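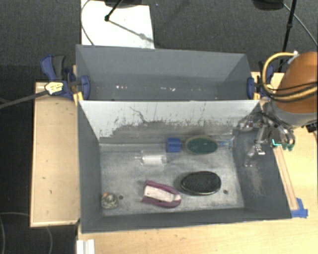
The fault log for the Tedesthorpe cell had 1,332 entries, and Usa Bunnag read the last 19 of them standing up.

The entries were all the same. Pick attempted. Grip confirmed. Lift. Item present at release: no. The arm had then returned to the first bin and tried again, as it was built to do, and had gone on doing so until the force limit tripped and the drives cut out.

"It thinks it has something," said Brunello Marino.

"It thinks it has the clear package."

She locked out the supply, hung her tag on the switch and tried the start button to be sure. Nothing moved. Then she leaned over the bin and looked at the wall nearest the rear one. The scuffing ran in an uneven band along the lower part, darker than the rest, and above it was one thin crooked line.

"How long has that been there?"

"The band, always. I don't know about the line."

The Donati manual gave two causes for a false grip: a worn fingertip, or a wrong zero on the finger position. Amedeo Cocco had changed the fingertips in December and signed for them. Usa measured both. They were within limits. She wrote down the figures and moved on to the zero.

The zero was out by 9 millimetres. With the fingers shut on nothing, the controller believed they were holding an object as wide as a brush handle. It would have reported a firm grip on air all night.

"That can't drift," Brunello said. "It's a stored value."

"So someone stored it."

The change record was kept on a different machine, in the office, under a password that Liliana Pagano had to be telephoned for. It showed one edit, made at shift change, from the hand panel. The user name was Brunello's. The reason field said TEST.

He read it twice.

"I left the panel logged in," he said. "I went to get the clamps. I was gone 2 minutes."

"Who was on the floor?"

"Palumbo. The people from Cirmont. Anyone."

Usa restored the old value from the backup and printed both pages. The procedure called for a reduced-speed run with one person at the stop button, and she did not want to start it until the second page was signed. She put it on the bench in front of him with a pen.

"It only says what happened," she said. "It says the panel was open under your name."

"And the rest?"

"The rest goes to Pagano."

He signed. She took her tag off the switch, waited for him to put his hand by the stop, and brought the drives up at low speed. The arm came down over the bin, shut its fingers on nothing, and reported no grip.

She entered it as 1,333 and left the reason field blank until she could think how to word it.

Recent stories
The Ganum Interval
Dead Band
Two Keys for the Press Room
Notes on a Slow Conveyor

Contact the editors | © October 2026, the authors | Back to top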